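How to Find Out Whether a Robot Can Clear Your Table

Posted by Onni Rautiainen, August 18, 2018

Every few months someone forwards me a video of a robot folding a towel and asks whether they can stop doing housework now. I've quit answering. I send them this test instead, which you can run on any machine with a hand, including the rental ones, and which takes one afternoon and a fair amount of coffee.

What you need

A table you don't love. Two objects, one with an awkward shape. A notebook. A person who is willing to say "no, that one doesn't count" out loud. At our shop in Proltthorpe that person is Raili Kauppinen, and she enjoys it more than she should.

Step 1. Pick one chore and make it small

"Tidy the kitchen" is forty chores in a coat. "Pick this up and put it over there" is one. Write it down before you start, or by four o'clock you will have talked yourself into calling a nudge a success.

Step 2. Choose a mean object

Tall and narrow on top, wide at the bottom is good. The top invites the fingers in and the base gets in the way of the thumb. Matte black is meaner still, especially if the fingers are black too, as it makes it harder to tell from across the room what is holding what.

Step 3. Look hard at the grip

Stop at the moment the hand closes and get your face down near the table (power off first, please). You want to know where the thumb went. Fingers around the upright part are the easy half. A thumb low on the side, near the base, can be fine or can be the start of a tip-over, and you won't know which until you lift.
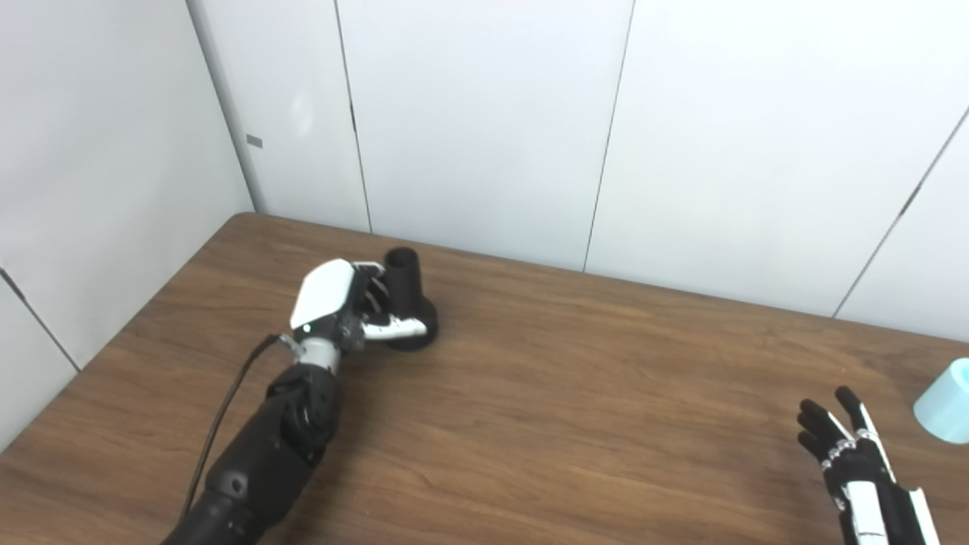 Left hand closed on the upright part, thumb down by the base, right hand open.

Step 4. Lift, carry, set down

Score these separately. Our old Cekon arm got 498 lifts out of 996 tries, and I described that as "half" to a customer in Pirnow, who asked which half of her dishes she should plan on keeping.

Step 5. Give the second hand a job

Two-handed machines love to work with one hand while the other hovers like a guest at a barbecue. Try a chore that needs both -- holding a jar and turning the lid will do. Expect your numbers to drop.

Step 6. Move everything three inches and start over

Most demos end here. Turn the object, slide it toward the edge, dim the lights. A person won't notice the difference.

So, can they do it yet?

One object, bare table, patient owner: often, yes. A real table after supper: no. I cleared ours in 59 seconds last night while complaining, and the machine has yet to manage either part.

If you run the test, send your sheet to Raili at Rantala. She wants the failures too, with the time of day written on them.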